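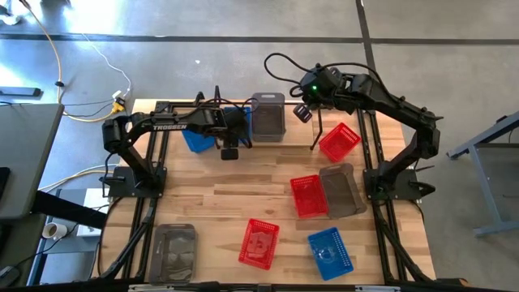
## 4. Setting up a market area and importing sales records

This section covers the first import of closed sales into Momelari. Complete Section 3 (user accounts and roles) before you start. You need the Office Manager role or higher. Agents with read-only access can view reports but can't create areas or import records.

Last revised June 23, 2025. Questions about this section go to Nesma El Idrissi, documentation desk.

### 4.1 Before you start

Have the following ready:

- A closed-sales export from your listing service, in CSV format
- The boundary file for your market area, or a list of postal codes
- The fiscal start month used by your office

The sample office used in this section covers Bernovthorpe and its two neighboring districts, Grewal and Lido. Its sample file holds 3,672 closed sales. Your own screens will show different totals.

**Note:** Momelari reads the first sheet or table in a file only. If your listing service splits sales by property type, merge the files or import them one at a time as described in 4.4.

### 4.2 Creating the market area

1. Open **Settings > Areas** and select **New Area**.
2. Enter a name of up to 59 characters. The name is printed on every report and can't contain a slash.
3. Choose **Boundary file** or **Postal codes**.
4. For a boundary file, select **Browse** and pick the file. For postal codes, paste the list, one code per line.
5. Select **Preview**. Check the outline on the map against your office's own coverage map.
6. Select **Save Area**.

An area can contain up to 200 postal codes. If your list is longer, create two areas and join them later under **Area Groups**.

**Caution:** Changing a boundary after sales have been imported moves records between areas. Medians and counts for past months will be recalculated, and reports already sent to clients will no longer match the figures on screen. Export a copy of the old figures first.
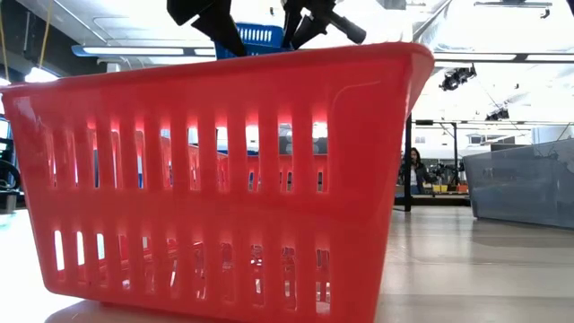 *Red basket on a tabletop, seen from the side.*

### 4.3 Mapping the columns

The first time you import from a given source, Momelari asks you to match each column in your file to a field. The mapping is saved and used again for later imports from the same source.

1. Open **Data > Import** and select **New Source**.
2. Type a source name. Use the name of the listing service.
3. Select the CSV file. The first five rows are shown.
4. Match the required fields: **Close Date**, **Sale Price**, **Property Type**, **Postal Code**, **Listing ID**.
5. Match any optional fields you need. **List Date** is required if you want days-on-market figures.
6. Set the date format. The default is month/day/year.
7. Select **Save Mapping**.

A field left unmatched is stored as blank. You can match it later, but the file has to be imported again for the values to appear.

**Note:** Sale Price must be the closed price. Some exports carry both an asking price and a closed price under similar column names. Compare two or three rows with known sales before you save the mapping.

Property types are matched by text. Momelari recognizes *Detached*, *Attached*, *Condo* and *Land*. Any other text is placed under *Other* until you assign it in **Settings > Property Types**. Records under *Other* are counted in total sales but left out of the median price by type.

### 4.4 Running the import

1. Open **Data > Import** and choose the saved source.
2. Select the file and the target area.
3. Select **Check File**. This step reads the file without storing anything.
4. Review the check results. Rows are marked Ready, Duplicate or Rejected.
5. To see why a row was rejected, select the row number.
6. Select **Import Ready Rows**.

Files with more than 600 rows are processed in the background. You can leave the page – the import continues, and a message appears in your inbox when it ends.

A row is marked Duplicate when its Listing ID and Close Date both match a stored sale. Duplicates are skipped. To replace stored sales with the new rows, turn on **Overwrite matching sales** before step 3.

**Caution:** Overwrite can't be undone from the Import page. An administrator can restore the previous data from **System > Snapshots** for up to seven days.
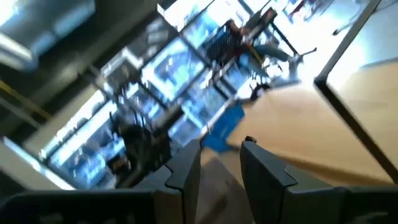 Rejected rows can be downloaded as a separate CSV, corrected, and imported through the same source. The download keeps the original row numbers in its first column; leave that column in place. The usual causes are:

| Message | Cause | Action |
|---|---|---|
| Date not read | Date format differs from the mapping | Change the format in 4.3, step 6 |
| Price missing | Blank or text in Sale Price | Correct the row |
| Outside area | Postal code not in the target area | Add the code or choose another area |
| ID too long | Extra spaces or joined fields | Trim the value |

### 4.5 Setting the comparison period

Monthly reports compare each month with the month before and with the same month one year earlier. Both need stored sales for the earlier period. If either is missing, the report prints a dash in place of the percentage.

1. Open **Settings > Reports > Comparison**.
2. Set the first full month for which you have data.
3. Choose **Calendar year** or **Fiscal year**. For a fiscal year, select the start month.
4. Select **Apply**.

Partial months are left out by default. If your first file starts partway through December, set January as the first full month. The December sales stay in storage and can be viewed in the sales list.

**Note:** Late closings are common. Momelari keeps a month open for ten days after it ends – sales imported in that window are added without a revision mark. After that, any change adds the letter *r* next to the figure on the report.

To close a month early, open the month in **Reports > Monthly** and select **Lock**. Only an administrator can unlock it. Continue with Section 5 to set up report templates and client mailing lists.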